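Mar 19, 2018

Questions I get asked about my old metal bin

I'm Duygu Ertürk, I make and mend things in a shed in Dultelbridge, and ever since I mentioned the big grey bin on this site people have been writing in about it. So I've put all my answers in one spot!

Where did you get it?

A clearance sale at the old Chou workshop, last November. I paid 90 dollars, which my sister reckons was 15 too many (she wasn't the one who had to carry it to the ute).

Should I get metal or plastic?

Metal, if you're dropping hard stuff into it all day. I had a plastic Skerel tub before this and it split down one corner inside a year. Plastic is lighter and quieter though, and if you're only storing rags or wool I wouldn't bother with anything heavier.

Why do you like the sloping sides so much?

They make it easy to get at things! With straight walls I was forever skinning my knuckles trying to fish a bar out of the corner. Here the bits tend to slide back down towards the flat part, and you can reach in from whichever side suits you. I keep the long bars in it, the reddish-brown ones and the dark green ones together, and I don't sort them until I need to.

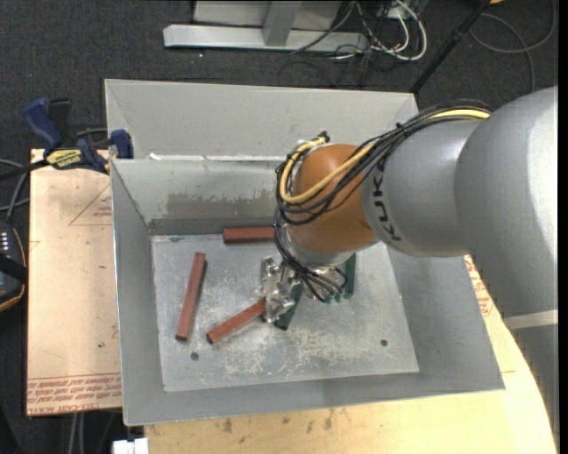
I did try keeping the colours apart for a while, with a bit of cardboard down the middle, but the cardboard lasted five days and the bars looked no tidier for it. These days I just grab whichever colour I'm after.

Do the scratches matter?

Not to me. The floor is scuffed all over, with whitish worn patches towards the front half, and the ledge at the back has chipped edges. If yours is going to hold anything you care about the finish of, put an offcut of carpet or a rubber mat in the bottom. Run a finger along any chipped edge first (wear a glove, please) and take a bit of fine sandpaper to it if it catches.

What are the two holes in the floor for?

No idea, sorry! A bloke at the market told me drainage and my neighbour says they're for bolting it to a bench. I've left them alone. If you want to store screws or beads in a bin like mine, pop some tape over the holes from underneath.

How do you clean it?

Everything out, dry brush, then a damp cloth with a drop of dish soap. Dry it off properly afterwards. The scuffed patch on the back wall has never budged and I've stopped trying.

Would you paint it?

I keep meaning to. Tadano Hardware had a nice enamel in, but I'd have to empty the bin and leave it alone for a weekend, and I can't see that happening before winter.

Will you sell it to me?

No! But do write if you've found a good place to buy them second-hand, and I'll add it to this page.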